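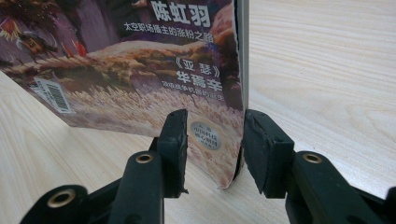
Remo Marti thinks the pads are too soft and I should stop blaming the springs. He wrote that under my last entry, and added that thin glossy paper will always buckle if you pinch it low. Fair enough. I had been planning to order new springs from Jovow.

Pads, then. I cut a second set in December from a harder rubber and never fitted them. They are in the drawer with the spare eyelets. 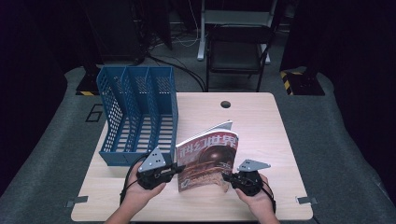

2 min read

Two grippers is better than one for magazines. With one on each side I can keep the thing upright while I think about where it goes. The bottom edge still curls at the pinch. The blue file holder has three compartments, and the dividers slant, so the approach has to slant too. I keep coming in too straight.

The Wynne log is up to 1,038 entries. I want 2,605 before I change anything in the software, but pads are not software, so I'll swap them tonight.

To do: hard pads on the right gripper first, left one stays as it is. Shorten the cable on the left. Write back to Remo. Stop at 8, dinner.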